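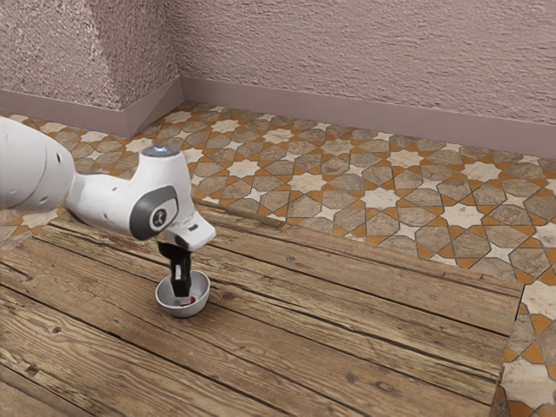 **Handout 6: Paying for the thing**

*Planning and Buying Equipment, evening course, Jorkbridge. Revised 1st May; bin the older version, the sums were wrong.*

Last week you wrote a task sheet. Tonight you find out what it costs, and most of you will go home and write a shorter task sheet.

## 1. Start with the job

The running case is still Pinodley, the small packing firm that wants one arm to pick small items out of bowls. Their first request to suppliers said "a robot, preferably a good one". They got back quotes that could not be compared on any point whatever, including whether a gripper was included.

A usable request says:

- what is picked up, with its smallest and largest size
- what it sits in, and how deep that is
- where it goes afterwards
- how long one pick may take
- who clears up when it drops one

Containers get forgotten. A pair of fingers coming straight down into a small bowl needs space between the fingers and the side of the bowl, and it needs that space with the fingers open. Measure the inside of the rim. The supplier's drawing will show the gripper closed, looking slim.

## 2. The arm is the cheap bit

Every new buyer budgets for the arm. Here is the list Pinodley ended up with, in the order they discovered it:

| Item | In first budget? |
|---|---|
| Arm and controller | Yes |
| Gripper | "Surely that comes with it" |
| Spare fingers | No |
| Table or stand | No |
| Camera and lighting | No |
| Risk assessment and guarding | No |
| Simulation licence | No |
| Staff training | Yes, one morning |
| Somewhere to put it | Under discussion |

On the table: an arm pushes back on whatever it is bolted to. If the surface wobbles when you lean on it, it will wobble when the arm stops sharply, and your careful picking position will have moved. Old planks are lovely in a pub.

## 3. Simulate before you sign

This is where you can save proper money. A simulated cell lets you try the arm you haven't bought on the bench you haven't built, and nothing gets bent. Use it for:

1. **Reach.** Can the arm get to the bowl with the gripper pointing down, or only with its wrist tied in a knot?
2. **Clearance.** Does the hand foul the rim, and does the elbow foul the wall?
3. **Layout.** Move the bowl before anyone drills holes.
4. **Cycle time.** Treat the answer as the best day the machine will ever have.

Don't use it to settle arguments about grip. Friction in a simulator is a number somebody typed in. If the job depends on a slippery item staying put, ask for a trial with your own items, on the real gripper, and go and watch.

You don't need to model the building beautifully either. Students on this course have spent entire evenings choosing floor tiles. The robot doesn't care for them, and the marker is only slightly more interested.

## 4. Comparing two quotes

Pinodley got down to 2 suppliers, Plotano and Hviid.

Plotano was cheaper on the day. Training was extra, spare fingers were extra, and the software was free for the first year, a phrase you should read slowly. Hviid cost more and included 24 months of support, with 2 visits. It also had a long delivery time, which put installation in August, when half of Pinodley's staff are away and the other half are cross.

Neither is the right answer. To compare them, put both on the same footing:

- price everything over the same number of years
- add whatever one includes and the other leaves out
- put a cost on late delivery, even a rough one
- write down what happens when it breaks on a busy afternoon, and who you ring

Then there is the claim in Plotano's leaflet of a 97 per cent success rate. Ask what was being picked, out of what, how many tries there were, and whether a person was standing by tidying the bowl between goes. Then work out what the missing 3 per cent does to your shift. At one pick a minute it comes to nearly two misses an hour, and each one needs a pair of hands.

## 5. Contingency

Put in a line for it and call it contingency. If you call it "miscellaneous" it will be gone by lunch. Don't hide it inside the other figures, as you'll forget where you put it and then find it twice.

## For next time

Bring a one-page budget for your own project, with a layout sketch or a simulated one. Mark every figure as *quoted*, *looked up* or *guessed*. A page of honest guesses will get a better mark than a page of guesses to two decimal places.

Reading: your own task sheet, again, with a pencil.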